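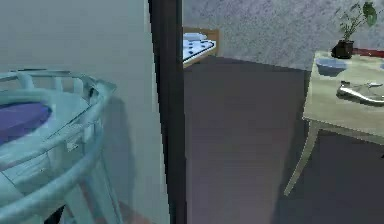
Home | Visits | Notes | Archive | Contact
Last updated: February 1, 2019

Stormont lab visit

The Stormont lab runs two open afternoons a year, and I went to the second one mainly to hear about Drana. Drana is their method for teaching a robot to find its way through homes it has never been in. The training is done entirely in simulated rooms. The claim on the poster was that a policy trained this way could be moved to a real apartment with no extra practice.

I have heard that claim before, from other groups, and I came with a short list of questions.

The rooms come out of a generator called Nanwood, which picks a floor plan, fills it with furniture and then changes the colors and surfaces. You get a round mint chair with a purple cushion on one side of a dark door frame, and through the opening a bedroom with speckled grey walls and spotted sheets on the bed. There is a bowl on the table and a metal utensil, a ladle perhaps. The odd color choices are deliberate. The idea is that a robot that has seen enough strange rooms will stop caring what color a chair is.

Fine, but color is the easy part. What struck me was how much bare floor there was between the door and the table. My own hallway has shoes in it, and a charger cable. I asked whether Nanwood puts cables on the floor and was told it is planned for July.

The main result was a success rate over 170 trials in real homes. That sounds like a lot until you ask how many homes, and the answer is four. All four belong to people who work in the building. A trial counts as a success if the robot stops within reach of the target object, and it is allowed up to two bumps on the way. I would have liked to see the bumps reported separately. They had the numbers on a laptop but not on the poster.

The comparison was against an older planner, Phromma, which was run with its default settings. Somebody behind me asked if it had been tuned at all. It had not. I don't think there was anything sly in that, but it makes the gap between the two bars on the chart hard to read.

The live demo was a robot crossing a mock kitchen to a table. It got there on the first run. On the next it stopped at the doorway and stayed there until a student restarted it.

I did like the ablation table, where they switch off the color changes and the layout changes one at a time. Layout mattered far more. If that holds up in more homes it is a useful finding, and I would have put it at the top of the poster.

Parking is behind the main block, and the sign-in desk closes early.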